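Robots at Work, Unit 6 handout: Notes for the visit to the Widau open day

Instructor: Maritza Alvarado
Read before the July lab session. Bring these notes with you.

The Widau shop takes old desktop computers apart for reuse. Our host was Panagiotis Bakalis, who runs the disassembly cell. The demonstration covered one job, removing the processor from its socket. The cell is named Poltura, and the fixture tray beside it was made in-house.

The computer lies on its side on a slatted metal table, open, and the arm works from above. Everything is reached from that one direction.
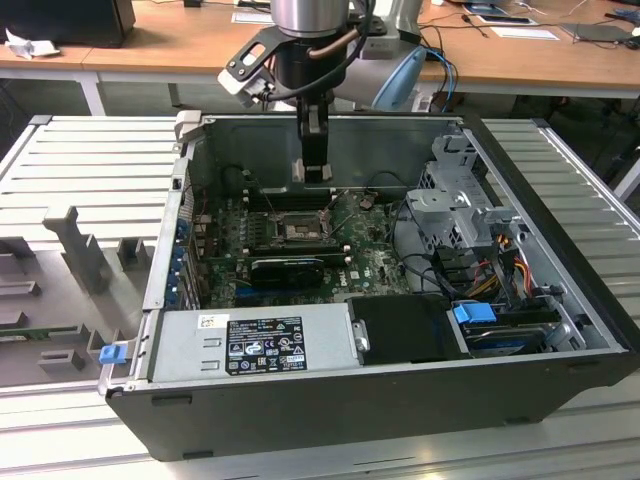 Bakalis gave us two figures to write down. The shop took in 239 desktops last quarter, and the wrist can turn 360 degrees before the program has to unwind it. You will need the second figure for problem 2.

Order of work, as he explained it:

Find the socket from the wrist camera.
Free the retention lever.
Open the load plate.
Grip the processor by its edges and lift.

The lever is the hard step. It is thin, it sits low, and there are memory slots on both sides — so the fingers have little room to come in. 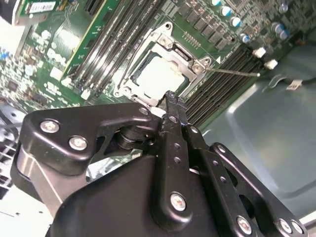

Fig. 2. Finger tip near the socket, processor in place, lever at right.

Hortensia Villanueva asked why the fingers do not use suction. Bakalis said old thermal paste spoils the seal. Edge gripping is slower, but it puts up with a dirty surface.

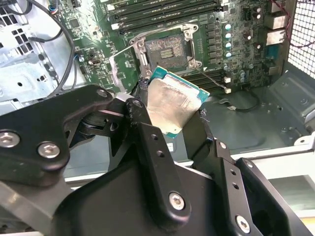 Fig. 3. Processor held between two fingers, load plate open. Note the tilt of the chip.

For next time: sketch the approach path for the lever step and mark where a finger could touch a memory slot. Izzati Raju has the sign-up sheet for the second visit, 2 p.m. group only.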